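Shared Desk Project: Report, Part 2
Clindilwood study room group

What we wanted to find out

If everybody's small stuff goes back in one pot, do people stop losing it. Sounds simple. It wasn't really. The old tray was a mess by lunch every day and half the pens were dead.

What we used

One round organizer, orange, divided inside. White table, plain walls, nothing else to distract. Pens, scissors with black handles, a bottle with a pink cap, a few odds and ends. Budget was small so most of it came out of our own drawers. We looked at a tower style one from Ratitz too but it was too tall and kept tipping when you pulled the scissors out. 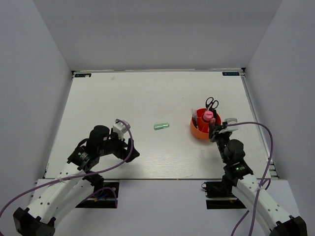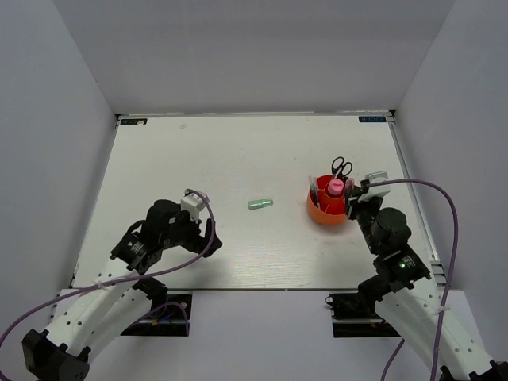

Green piece still out on the table, orange organizer to the right of it.

Noémie Wong
Student, layout and write-up

How we set it up

Scissors go at the back, handles up. Pens on the left, leaning on the rim. Bottle in the middle, becuase it's the heaviest thing and the pot sits better that way. We tried it at the side first and didn't like it.

Organizer sits right of centre. Left side of the table stays clear for paper. Yvette Hiebert wanted it dead centre, we argued, tried hers for a morning, elbows kept hitting it. Moved it back.

Small items were the hard part. The green one especially. Short things drop to the bottom of a compartment and then you have to tip everything out to get at them. So people leave them on the table, and then we're back to where we started.

What we noticed

Pens came back fine. Scissors came back but not always to the back section. Colour helps, bright orange on a white table is hard to miss. Labels didn't help, we took them off the pot after 3 days.

Still to do

A shallow lid or dish for short items. Try it on the bigger table in room 6, more people there. Ask the Hunar group if we can borrow thier spare pot so we can run both at once. Second write-up due in December.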